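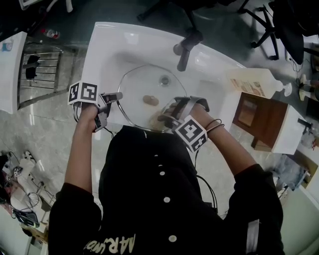 A bathroom sink, also called a washbasin or lavatory, is a bowl-shaped plumbing fixture used mainly for washing the hands and face. It is usually smaller and shallower than a kitchen sink. In small homes it may also be used for rinsing dishes, pot lids and hand laundry.

Materials

Most bathroom sinks are made of vitreous china or fireclay, both of which are fired with a glaze that resists stains. Enameled steel, cast iron, glass and stone are also used. Glazed bowls can be chipped by heavy metal objects, and abrasive powders dull the surface over time.

Types

A pedestal sink stands on a column that hides some of the pipework. A wall-hung sink is fixed to brackets and leaves the floor clear. Drop-in and undermount sinks are set into a countertop, while a vessel sink sits on top of it. The Clevholm, a wide-rimmed model introduced by the manufacturer Tirkisov in 2000, was sold for apartments without counter space, and its rim was meant to hold soap and bottles. It remained in the catalog for 15 years and was replaced by the narrower Piltier.

Faucet and drain

Single-lever faucets control both flow and temperature with one handle. Older sinks often have separate hot and cold taps. The drain leads to a trap, a bent section of pipe that holds water and keeps sewer gas out of the room. Many bowls have an overflow opening near the rim.

Use for dishwashing

In a study of shared housing by Ifeoma Fashola and Do-yoon Kong, residents of 302 rooms were asked where they washed cookware. Over half of those without a private kitchen named the bathroom sink. Lids and shallow pans were the items most often washed there. The authors noted that bathroom drains rarely have a basket strainer, so food scraps tend to collect in the trap.

Cleaning

Glazed sinks are cleaned with mild liquid soap and a soft cloth. Mineral deposits at the base of the faucet can be loosened with diluted vinegar, which should be rinsed off chrome promptly.

See also

Kitchen sink
Plumbing trap
Dishwashing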